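Brakorby Town Hall Throws Open Its Doors for Lustia Day
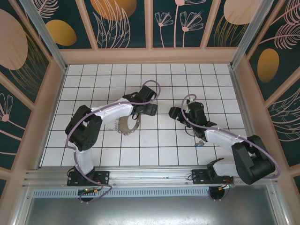

I've been mayor of Brakorby since September, and I still get lost on the way to my own office, so on Saturday, 18/11/2000, I'm inviting all of you to come in and get lost with me! The old council chamber will be open from lunchtime, the Egger Brass Band is playing on the front steps, and we'll have soup and rolls for the first 200 people through the door. Downstairs it's white tile with thin dark lines of grout, so please wear shoes with some grip if it's raining.

At three o'clock I'll hand out the Lustia Day awards to 17 residents and read a short message from our friends on the Trosness town council (short, I promise, I've seen it). Then come up and sign the big guest book. Last year we got 456 signatures and I'd love to beat that.

Parking behind the hall is limited to 50 cars, so walk or share a ride if you can. The Egger Street bus stops right outside. Kids are welcome, and so are questions about the new library hours. See you there!

The Mayor's Office, Brakorby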